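How to layer a hyaluronic acid serum at home

If your skin feels tight by teatime, a hydrating serum is a lovely place to start, and you really don't need a shelf full of bottles to do it. I use the Lellholm one, the 9 ml size, but any plain serum will do.

Wash your face with something gentle and pat it so it's still a little damp. Press in two or three drops with your fingertips — no rubbing — and don't forget your neck, poor thing.

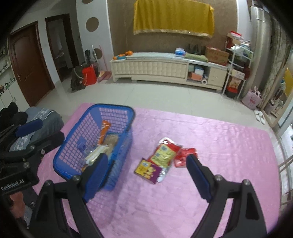
Give it a minute to settle, then follow with your usual moisturiser while the skin still feels slightly tacky. In the morning, finish with sun cream. If anything stings or goes red, rinse it off and leave it alone for a few days before trying again.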